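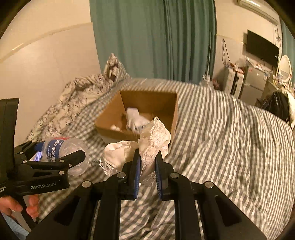 Wilson Londoño 来信问,为什么你们上门以后不先擦桌子、不先理衣柜,反倒让人找一个旧纸箱放到床上?他说他在家照着我们的小册子试了一遍,床是空出来了,可箱子里什么都有,看着比原来还心慌。

关于我们:Jodura 小房间整理
阅读时间:11 分钟
打印本页 | 通过电子邮件发送

Wilson 这封信我回得很长,后来想想,干脆把回信的意思搬到这一页来写。反正每个来问"你们是干什么的"的人,聊到最后都会聊到那个纸箱。

我们叫 Jodura,做上门整理,只接小房间:合租房里的一间、学生宿舍、一居室、带一张床一个柜子就差不多满了的那种屋子。大房子我们也去过,去完回来腰疼了好几天,后来就不太接了,遇到的话会介绍给同行。小房间的事我们熟,也喜欢。一间屋子里睡觉、吃零食、化妆、看电视、堆行李箱全在一起,东西走两步就到床上了,躺下的时候把它们往里推一推,第二天再推回来(别笑,我自己住单间的时候就是这么过的,最里侧那一条床我大概有一年没躺过)。

Jodura 这个名字没有什么讲究,是当年注册的时候 Blair Forsyth 在纸上乱写的,写到第三行,我说这个念着顺嘴,就它了。Blair 现在还在,管排期和电话,您打来多半是 Blair 接。语速有点快,您让慢一点就会慢一点。

我们从床开始

做法说起来很普通。进门以后先不动柜子,先动床。床上的被子推到一边,衣服、瓶子、包装纸、纸巾、找了半个月的那支笔,全部露出来。然后把一个没有盖子的矮纸箱放到床中间,零碎一样一样往里放。

为什么是床?因为床面大,又软,东西放上去不会滚到地上找不着;站在床边弯一点腰就能够到,比蹲在地板上舒服多了。还有一个很实际的理由:您今天晚上总得睡觉。柜子理到一半可以关上门假装没事,床理到一半是没法假装的,所以这一步很少有人半途而废。我见过柜门后面藏了两年的"理到一半",床上的最多撑到夜里十一点。

纸箱呢,快递箱就行,大小以您两只手能轻松端起来为准。太高的箱子不好用,东西沉到底下看不见,等于给自己又造了一个抽屉。我们一般把顶上的盖片裁掉,或者往外折平,这样从上面一眼看到底。箱子上有胶带、有单号都没关系,单号您要是介意,拿黑笔涂一下。

有的客人会特地去买漂亮的收纳盒等我们来。我每次都得劝,先别拆,先别拆!漂亮盒子一拿出来,人就舍不得把用过的纸巾往里扔了,手一停,整个下午就慢了。等最后知道剩下多少东西、多大尺寸,再决定那个盒子用不用得上。用不上的话还能退货。

箱子里很乱,是正常的

回到 Wilson 的问题。他心慌的那一步,我们内部叫"混装",就是先不分类,喝剩的水、糖纸、衣物、小管小罐统统进一个箱子。很多整理课教人一上来就分类,分得很细,护肤一堆、文具一堆、药一堆。这个办法在大桌子上好用,在一张单人床上摆不开,摆到第五堆就开始互相压着,压着压着又成了一堆。

所以我们先混装,把床腾出来,再从箱子里一件一件往外拿。拿出来的时候只问它今晚要去哪儿:垃圾袋、洗衣袋、水池边、还是屋里某个固定的位置。说不出位置的,先留在箱底。

Wilson 卡住的地方,我猜是他混装完就停了(后来问过他,果然是接了个电话,然后就去吃饭了)。箱子搁在那儿过夜,第二天再看当然心慌。我的建议是两步要连着做,中间可以喝水,可以换首歌,别离开屋子。实在得走,就把箱子放在椅子上,别放回床上,也别塞到床底。床底是另一个世界,进去了就很难再见。

说到衣服,有几样我们会单独提醒。带花边的、轻薄的、容易勾丝的,不要和瓶子、拉链、硬包装在箱子里滚来滚去。拿的时候捏住布厚的地方,别捏花边,先抖一下,看看有没有裹着发夹之类的东西,再放到箱子靠上的位置,或者干脆搭在箱沿外面,等会儿直接进洗衣袋。我自己有一件白色的上衣,袖口的花边就是和一串钥匙放在一起放坏的,补过两次,后来只能在家穿。讲到这个我还是心疼。

水瓶也有讲究。半瓶水的塑料瓶躺着放没问题,盖子一定拧紧,拧完倒过来看一眼。有一回就是没看,箱底湿了一片,纸箱软得一提就散,糖纸和水一起铺在人家刚换的床单上。那张床单是我带回去洗的,洗了两遍,熨好送回去,客人很客气,我坐在车上脸红了一路。

从那以后我们包里总有几张牛皮纸。揉皱了塞在箱角,小东西不容易倒,漏一点点水也能吸住。揉过的纸不要扔,抖平了下次接着用,有几张已经软得像布了,反而最好用。

一个下午大概是什么样子

常有人问,来了以后到底会发生什么,要不要先收拾一下再让你们看(千万不要!先收拾过的房间最难理,因为东西都藏进了连您自己也想不起来的地方)。我把一个普通的下午写在这里,您心里有个数。

下午两点左右到。我们换鞋,洗手,您带我们看一圈,顺便告诉我们什么不能碰。不能碰的东西不用解释理由,说一句"那个别动"就够了。信件、日记、病历、别人送的礼物,我们默认都不翻开,只整件搬动。

接着是床。把被子堆到靠墙那头,不用叠,叠了也要再抖开。床单如果皱得厉害就顺手抹平一块,够放箱子就行。窗帘看您的习惯,拉着开灯也能干活,有人觉得拉上窗帘更自在,尤其是住一楼的。空调倒是最好提前开一会儿,夏天在小屋子里弯腰捡东西,十分钟就是一身汗。

混装,一般不到半小时。这一段您来动手,我们在旁边递箱子、递纸,偶尔说一句"那个也放"。为什么不替您放?我们试过。替人放得很快,床一下子就空了,大家都高兴,然后当天夜里就开始接电话:我的耳机呢?我那张票呢?东西从自己手里过一遍,人是会记得的,哪怕当时心不在焉。所以现在除非客人手脚不方便,我们都坚持您自己拿,自己放。

再往后是从箱子里往外拿,这一段最长,也最热闹。人会开始讲故事。一个旧打火机能讲到大学,一张糖纸能讲到外婆家的过年。我爱听,Blair 不爱听,因为 Blair 要排下一家的时间,所以现在下午只排一家,这个矛盾就解决了。

最后是铺床。床单拉平,被子抖开,枕头拍两下。我们走之前您得坐上去试试,这是规矩。 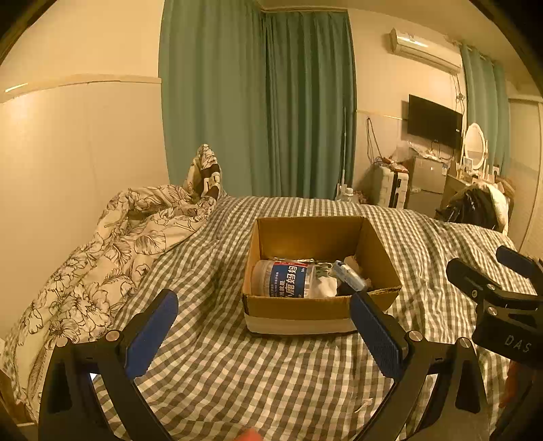
箱子底下剩的东西怎么办

每个箱子理到最后都会剩一小撮,我们管它叫"底子"。一支没有名字的小管子、包装里还剩一颗的什么东西、一团纸、说不清是充电器上的还是吹风机上的一截塑料。底子让人特别烦躁,因为前面都很顺,偏偏它不听话。

我的做法是给底子三天。箱子里只留它们,放在每天会经过的地方,比如梳妆台边上,或者小冰箱顶上(如果冰箱顶上还有地方的话)。这几天里用到了哪样,就顺手给它定个位置。没用到的,第三天晚上看一遍,能认出来的留,认不出来的就走。充电线例外,充电线请一定先插上试一下,我吃过亏。

箔纸包装要多说一句。亮闪闪的零食袋子看着是空的,里面常常还有东西,捏一捏再扔。打火机、电池、喷雾罐也请单独挑出来,按您那边的规定丢,不要跟着纸巾一起进垃圾袋。这几样我们可以帮您带走,到了社区的回收点我们会分好。

箱子本身呢?还结实就压平收着,下回用。不结实就送回收。我们没有什么专用箱子卖给您,连胶带都是用您家的,除非您家没有。

屋子里的其他地方

床理好以后,剩下的地方都好说。我按经验讲几处,您不一定都有。

行李箱。很多单间里行李箱是立着的,顶上放塑料袋,塑料袋上再放塑料袋。行李箱平时空着很可惜,把过季的衣服装进去,它就成了一个带轮子的柜子。只有一个条件,顶上别再放东西,不然您一次都不会打开它。

小冰箱。冰箱顶上放一样东西就好,一个杯子,或者一个托盘。放满了会挡住散热不说,每次开门都得扶着,扶着扶着人就不爱开门了,里面的酸奶就过期了。我在人家冰箱里见过的酸奶,不说了。

梳妆台。镜子前面留出一个手掌宽的空,您早上会感谢自己。照片、小相框我从来不劝人收,摆着看了高兴就摆着。

电视后面的线。挂墙的电视,线往下垂着很常见,用布条松松地绑一下就整齐多了,别绑太紧。线槽也可以装,不过租房子的要先问房东能不能贴墙。我们不做打孔,也不碰墙上的插座,这个请找电工。

塑料袋。留几个够用的,叠成长条塞进一个纸筒里。其余的该带走就带走。我知道您会说以后用得上,我家里也有一抽屉,我们各自努力吧。

我们是怎么开始的

最早其实就是帮朋友。我那时候住在 Dunbar 街一栋老楼的三层,房间很小,左边是墙,右边还是墙,搬进去那天是一月,冷得要命,我把所有东西堆在床上,然后发现没地方睡。夜里一点多,Blair 抱着一个装过电饭锅的纸箱上来,说你先都扔进来,明天再讲。第二天我们把箱子从床上一件件往外拿,拿到中午,那间屋子居然像个样子了。

后来楼里有人听说,叫我们去看看他的房间,再后来是他的同事。头一年我们去了 67 间屋子,差不多全是走着去的,工具就是一个布袋,里面装剪刀、黑笔和牛皮纸。到了第二年接近 200 间,布袋换了两个,鞋换得更勤。我本来在一家印刷店上班,那个冬天辞了职,我妈很不理解,她说收拾屋子也能上班?她现在逢人就发我们的名片,发得比我多。

办公室如今在 Molteck 大楼后面那一排平房里,进门左手边,门牌是 93 号。屋子不大,有一张旧沙发和一张单人床,床是用来上课的。您路过可以进来坐坐,下午比较容易遇到人,上午我们多半在外面。停车不方便,附近那条小路看着能停,其实会贴单子,我贴过不止一次。

关于课和小册子

除了上门,我们还开一门小课,叫 Perko。名字也是 Blair 起的,这回我不太同意,可是已经印在海报上了。课很短,一个晚上,每班人很少,大家围着那张单人床,轮流把床上的零碎收进纸箱,再轮流往外拿。床上的东西是我们自己带来的,有衣服,有瓶子,有零食袋子,每次都不一样,上课的人带自己的来也欢迎。

听起来简单,真动手的时候差别可大了!有人放得飞快,箱子满了才发现瓶盖没拧;有人一件衣服拿在手里想三分钟。都没关系,课上可以慢慢来。我个人最喜欢看大家怎么给东西挑位置,有人把大件先躺平放,小件顺着边塞;有人从角落往中间排,像码行李一样。我原来以为有一种放法最好,看多了以后就不敢这么讲了,您顺手的就行,只要从上面看得见底。

小册子是免费的,办公室门口的架子上有,自己拿。Wilson 手里的那一本是旧版,"两步要连着做"这句话没有写清楚,这个算我们的错。新版已经加了,字也放大了一号。手里有旧版的朋友,拿笔在第二步旁边写一句就好,不用特地来换。

我们不做的事

不替您决定扔什么。您问我,我会说我的想法,但东西是您的。

不在网上发客人的地址和名字。

不做深度清洁,擦窗户、刷浴室、洗空调这些我们都不专业。扫一扫床底还是会扫的,毕竟难得见到它。

不赶时间。约的是一个下午,早结束就早走,晚一点也不加钱,晚太多我们会商量。

不评价房间。我自己的房间,这会儿床上有两件外套和一袋没拆的袜子。

怎么约

打电话或者来办公室都可以,邮件也看,回得慢一些。打来的时候告诉 Blair 三样:房间大概多大,床是单人还是双人,家里有没有猫。猫的问题是因为猫会进纸箱,进去了就不出来,我们得多带一个空的给它。

旺季是夏天毕业那阵子和过年之前,请早点说。想先看看再决定的,我们可以来坐十分钟,不收费,也不会劝您当天就做。搬家前后都适合约,搬家前理一遍能少装好几箱;刚搬进去那天就更适合了,床上堆满了东西又没地方睡的时候,打给我们,要是正好有空就过去。

Wilson 后来又写了一封信,说第二遍他连着做完了,只是底子里有一把小钥匙,怎么也想不起来是开什么的。我回他说先别扔,三天不够就放一个月,钥匙可以破例。

打印本页 | 通过电子邮件发送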